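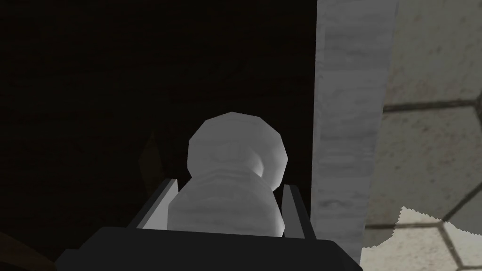

Shirley Dufour
Contributing editor, Events and Demonstrations

The Prellum open day is a yearly public demonstration of robot handling work, held each September by the Prastano workshop in the town of Lachance. It runs from ten in the morning until the coffee gives out, and it's best known for the pawn task, in which a simulated gripper picks up a chess piece and carries it to a chosen spot. I've gone twice now, and since most of what's written about it is a paragraph on the town website, I've put down what I know here (and a fair bit of what I think).

Name

Prellum is the name of the simulator, and the open day simply took it over. People in Lachance mostly call it "robot day," which annoys the Prastano staff a little. The older signs by the parking lot still say Barico, the name of the control program that came before. If you ask for directions to the Barico you'll end up in the right place.

The pawn task

This is the heart of the day and the part I'd tell anyone to see first. The whole thing happens inside the computer, on a big screen at the end of the main room. The view sits just above and behind the gripper, so you look over its wide black base at the two fingers and whatever they're holding. I loved this! It feels a lot like looking down at your own hands, and after a minute or so I was leaning sideways in my chair to help it along.

The piece is a plain light gray pawn shape with a big round head, and if you look closely you can see the flat little faces that make up its curves. I asked about that, because I figured a fancy simulator would have smoother chess pieces. The answer I got was that simple shapes are faster to work with when the computer has to keep figuring out where the fingers touch. The surroundings get much more care, oddly enough. There's wood grain in the dark surface behind the gripper, veins in a marble-like panel next to it, and speckles all over the hexagonal floor tiles.

What the fingers do is squeeze the pawn low, on its wide body, and leave the head sticking up free. A visitor near me asked why it didn't grab the narrow neck, which is how I'd pick one up myself. The presenter had clearly heard the question before and ran a neck grip for us. The pawn swung like a bell and dropped on the second move. Then she ran the low grip again and it went fine, and the kids in front asked to see the bad one again, of course.

How a run works

A run starts with the gripper open and the pawn standing up. Barico used to need every position typed in ahead of time. Prellum is given a starting view and a goal, and the program works out the path between. The team had 1,472 recorded runs on hand the year I first went, and a visitor could call out any number and have that run played back. I picked 361, my old apartment number. It was a failure – the gripper closed too early and knocked the pawn flat – but a pretty entertaining one.

Visitors can also drive. There's a controller with two little sticks, and you get one try before passing it down the line. I'm sorry to report that I pushed my pawn straight onto its side. The man after me set his down as neatly as you please and went off looking very happy.

Talks and the workshop tour

The talks are short and held in room 202, up a flight of stairs. The one on friction was my favorite, even though I walked in expecting to be bored. It explained why a grip that works beautifully on the screen can slip on a real arm, and how the team changes the slipperiness of the simulated pawn from run to run so the program doesn't get too used to one kind of surface. The talk on lighting covered much the same idea with shadows, and went on a bit long.

The tour leaves from the front desk twice, once before lunch and once after. Take the second one. The first group is always huge, and you can't hear a thing over the fans.

Getting in

Entry is free and there's no booking, apart from the tour, which has a sign-up sheet. The main room gets warm by early afternoon. Sandwiches are sold in the hall, and the egg ones go first.

Related articles
Barico (control program)
Friction in simulated grasping
Lachance town events
Prastano workshop
Two-finger grippers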